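# Sellmont sorting room moves small household goods to open metal bins

Sellmont has changed how it holds small mixed goods at its Skultum sorting room. Items too small for a shelf place now go into open gray metal bins, set one directly behind the other. The change took effect in August.

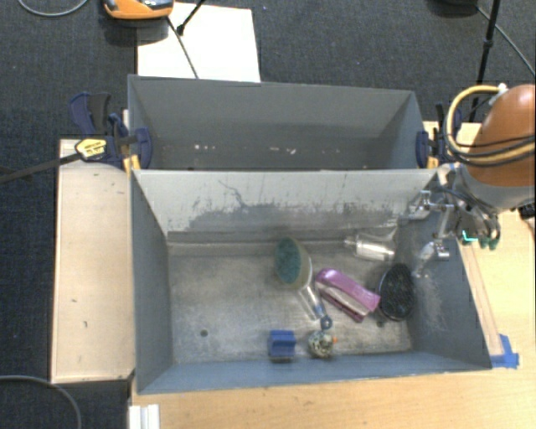
## What changed

Until this summer, small goods were held in lidded cardboard cartons and sorted by department before anyone checked their condition. Brushes went to cleaning, staplers to office supply, hair goods to personal care. A carton stayed closed until it was full, and in the slower departments that could take several weeks.

Under the new method the departments are mixed at the first stage. A single bin may hold a scrub brush, a stapler and a hairbrush at the same time. Goods are laid on the floor of the bin in one layer and are not stacked. Each load is checked, tagged and moved to the second bin, then sent on to its department shelf.

The bins are rectangular, with tall sloping walls and narrow rims. Sellmont bought 68 of them secondhand from Jacquet, a parts supplier that was clearing its own storeroom. They came with the usual wear: scuffed floors, scrapes along the walls. All were washed and checked for sharp edges before use. Three were rejected for bent rims and have been set aside for scrap.

## Handling rules

Suryani Rahman, who runs the sorting room, wrote the one-page procedure now posted at each bench. Its main points are as follows.

- Load the front bin only. The rear bin stays empty until checking starts.
- Lay long-handled goods at a slant if they will not fit straight.
- Do not place goods on top of each other, even when the load is small.
- Bottles and other containers must be capped or drained before loading.
- Items with no clear department are tagged "general" and are not returned to the bin.
- Wipe the bin floor at the end of each shift.

The procedure sets no fixed number of items per load. Rahman said the single-layer rule does that job already. "A load of hairbrushes fills the floor much sooner than a load of toy blocks," she said. "I didn't want people counting. If you can see every piece from where you stand, the load is fine."

## First results

The room handled 922 small items in the first month of the new method. Sellmont did not keep a matching count for the carton system, and no direct comparison is available. Staff report that fewer goods are being sent to the wrong shelf, with most remaining errors in the general group.

Noise has been the main complaint. Hard goods dropped into a bare metal bin can be heard across the room, and staff at the two benches nearest the office have asked for liners. Thin rubber mats were tried at one bench and taken out again after they curled at the corners. A heavier mat from Volano is on order.

The old cartons have been flattened and kept for outgoing shipments. Sellmont's second sorting room will receive up to 50 bins if its bench layout can be changed to take them in pairs. Measurements for that work are under way.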